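Two Arms, One Drink: Learning When to Wait

15 January 2021

Research into household robots has long favoured the single arm. It is cheaper to build, simpler to control and easier to teach. A study completed in December at the Bidach laboratory sets out the case for two, and reports a training method that allows a pair of arms to share a task without a timetable written in advance.

The method, named Cloresent, was developed with engineers from Miah, a firm which supplies control software to the catering trade. Its central idea is modest. Each arm is given its own learned policy, and a third, much smaller network decides at every step which of the two may move freely and which must hold its position. The authors call this network the referee. It is trained on the same recordings as the arms and requires no additional labels.

Drinks preparation was selected as the principal test. The work involves clear glass, polished metal and ice, all of which are difficult for cameras to judge, and it obliges both arms to operate within a small shared space. A total of 200 demonstrations were recorded by trained operators, who guided the two arms through the transfer of ice to a glass and the measuring and pouring of a liquid.
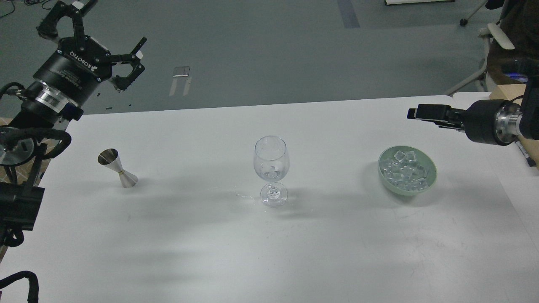

Why not control both arms with a single policy? A single policy must learn every combination of movements the two arms might make together, and the laboratory found that this called for far more demonstrations than it could reasonably collect.

The comparison was made directly. Over 400 trials, divided equally between the two approaches, the single policy allowed the arms to touch on 34 occasions. Under Cloresent the figure was 9. Most of the remaining contacts took place near the rim of the glass, where the referee changed its decision too late for the moving arm to stop.

The report is frank about other limits. Ice remains troublesome, as pieces melt together during a session and no longer separate when gripped. Performance also fell when the glass was replaced by one of a different height, a result the authors attribute to the narrow range of glassware used in training.

A second set of trials is planned at Dullerard, the laboratory's partner site, where the arms will be mounted closer together and the operators will be new to the equipment. The purpose is to establish whether the referee can be carried over without retraining. The recordings from the first study will be made available to other research groups on application to the laboratory.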